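From: Ruoxi Hao
To: gedside-players list
Date: 24 March 2025
Subject: Re: Gedside 2 roster patch, what's in it

Minoru Kudo wrote:
> Has anyone got the full notes for the new patch? Sosico's page only
> lists the new fighter. Also is the Drevelitz stage in or did it slip
> again? It was meant to be January.

Quick one, on my lunch. Drevelitz is in, just not in ranked yet. Download's 6 gigs so start it before tea. Notes are in the launcher, not on the site, under the little bell.
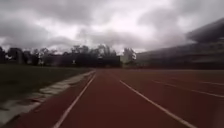

New fighter is Cao, grappler, slow as a wet week. Her command grab beats armour now, which will make some of you very cross. Her own stage is all storm colours, same dull greys as the cloud over the track up there, and I can hardly see her cape against it. Changed the colour to yellow and had a much better time. Throw escape window is 2 frames shorter for everbody, not only against her.

Online: rollback delay is a slider now. Leave it on default unless your connection's rubbish. Zeyu Ding cranked his up and said it felt like playing through custard.
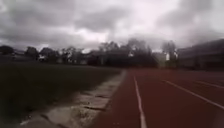 Club ladder

Resets tonight. Top 25 keep their seeding, rest go back in the pool. If you've changed your tag tell Xinyi Lü or you'll show up as a new player. Baoshan Shen that means you, agian.

No Cao in ladder matches till we've all had a proper go at her. Casual lobbies are fine

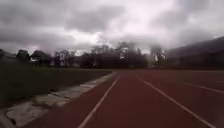 and same goes for the Drevelitz stage, the music desyncs for whoever's on the right hand side. Sosico know. Mute it if it bothers you.

Will send the bracket link when I'm home.

Ruoxi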